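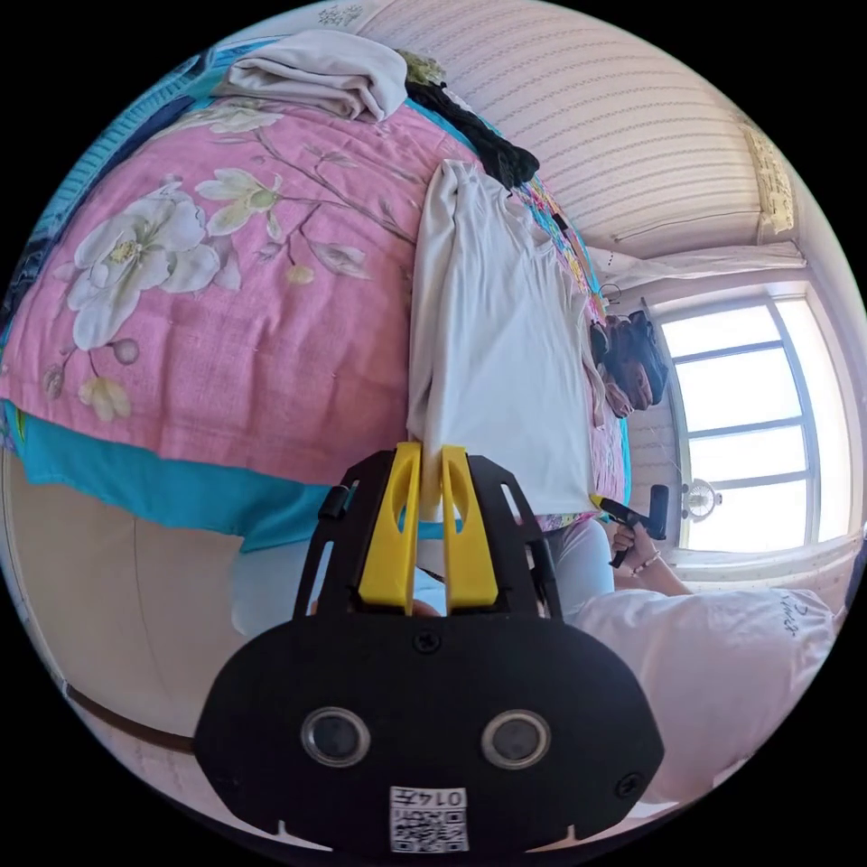

Best way to fold t-shirts on a bed?
I do all my folding on top of the quilt and my white tees come out lumpy every time. I have 16 of them (don't ask) and one shallow drawer. Do I need a board or something?
plumley_laundry

Try the quilt pulled really tight first! Lay the shirt face down, smooth it from the middle out, sleeves in, then thirds. I do mine at bedtime while the TV's on and they stack fine. If you want a board, a big cereal box cut flat works great.
wibisono300

get a table
vollport

I'd sort before folding, black stuff in one pile and whites in another, so you're not digging around and wrinkling the ones you just smoothed out. And file them standing up in the drawer, you'll fit way more.
pakitz260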